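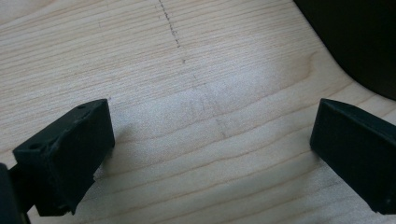

7 April 2024
Aroha Bright, with notes from Beverley Partington

Hide glue, second round. Batch 1209 was mixed fresh this morning from the Tomoana granules. The last of the Wemalard flake went in the first round and I am not reordering it until the open time question is settled. Granules soaked in cold water until swollen through, no hard centers when pressed. Dry weight 141 g. Water measured by weight as before, same jar, same lid.

Heated in the double pot with the lid on. The thermostat on the Grultitz pot overshoots on the first cycle and then settles, so the glue was held back until the water had cycled a few times. Previous batches were put in cold and I think the first overshoot cost them some strength. No smell from this one. Strands off the brush ran thin and unbroken, a bit thinner than I wanted. Left the lid off for a short while and it came back.

Surface prep is the part that needs writing down. In round one half the pieces were planed and half were toothed, and the two groups got mixed at the rack before anyone marked them. Results from that round are not usable for comparing surfaces, only for comparing clamp time. From now on the mark goes on the face before the piece leaves the bench, and it gets repeated on the end grain.
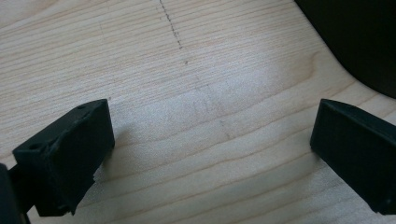 Grain running across, dashed pencil line near the top.

Eight joints glued, all rubbed joints, no clamps. Pieces warmed first on the radiator shelf. Beverley did the rubbing and I timed. She stops when the piece starts to drag and will not shift any more by hand. I was stopping earlier than that in round one. The difference may account for the two starved joints, or it may be that my glue had already started to gel. Room was cooler that day.

Open time is short. By the fifth joint there was a skin at the edges of the brushed area before the pieces met. Reheating the face with the hair dryer brought it back, but I don't want that step in the procedure if it can be avoided. Two options:

Urea at a low percentage. Extends the gel time, and Beverley has used it on veneer without trouble. Weakens the joint by some amount we have not measured.

Smaller pot near the bench, topped up from the main one. No change to the glue. More washing up.

Trying the small pot first.

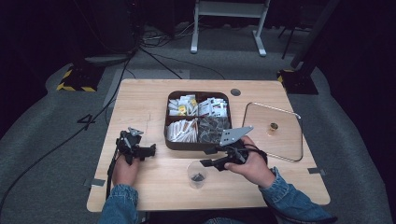
Aroha Bright

Squeeze-out was trimmed at the rubber stage with the bone scraper. Came off in one piece on most of them. Where it was left too long it took fibers with it, so trimming has to follow each pair of joints and can't wait for the whole set.

Joints stay on the rack undisturbed for five days before the break test. Same lever, same fulcrum position. Record wood failure as a share of the glue area, judged by both of us separately and written down before we compare. In round one we called it out loud and the second reading drifted toward the first.

Leftover glue was poured into the flat tray, covered and put in the fridge. If it is remelted, label it as remelted with the batch number. Do not mix it into a fresh pot.

Open items:
Check the pot thermostat against the glass thermometer over a full cycle.
Ask Ruro whether their gram strength figure is for the lot or for the product in general.
Repeat the whole set in July when the room is warm. The open time should be longer and the urea may not be needed.
BP: the scraper edge is rounded over at one corner, needs dressing.

Contact: Aroha Bright, glue bench | © 2024 | Back to top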